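About us

Hello, and welcome to Plirkau! I'm the person who answers the emails, packs most of the boxes and writes these pages (usually with a cup of tea going cold next to me).

I started selling loose leaf tea in November, from a market stall with a wobbly leg and 30 tins I'd filled myself the night before. I sold nearly all of them and went home with frozen feet and a very big grin. The stall is long gone but I still have the cash box.

These days we stock 53 teas. Most people begin with Simiyu, our everyday black – strong, malty, happy with milk – and then wander off towards the odder things. Hitasska is the smoky one. You'll either order it again the same week or give it to your brother-in-law. I drink it with cheese on toast and won't hear a word against it.

We blend in small lots, never more than 500 packets at a time, so now and then something sells out. Sorry about that! Drop me a line and I'll put one aside from the next lot. Postage is free once you spend 39 pounds, and every order gets a little sample tucked in (tell me if you can't have caffeine and I'll pick something herbal).

We also run tasting afternoons, which are my favourite part of the job. You get six teas, plenty of biscuits and no exam at the end. Groups, birthdays and work dos are all welcome.

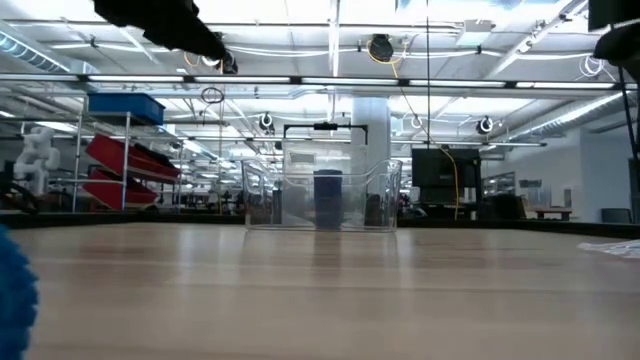 Clear plastic bin on the wooden table

If you run a café and would like our teas on your menu, ask for the Orkix list, our trade range in bigger bags. Same tea, plainer label. Use the contact form and I'll get back to you, normally by the next morning.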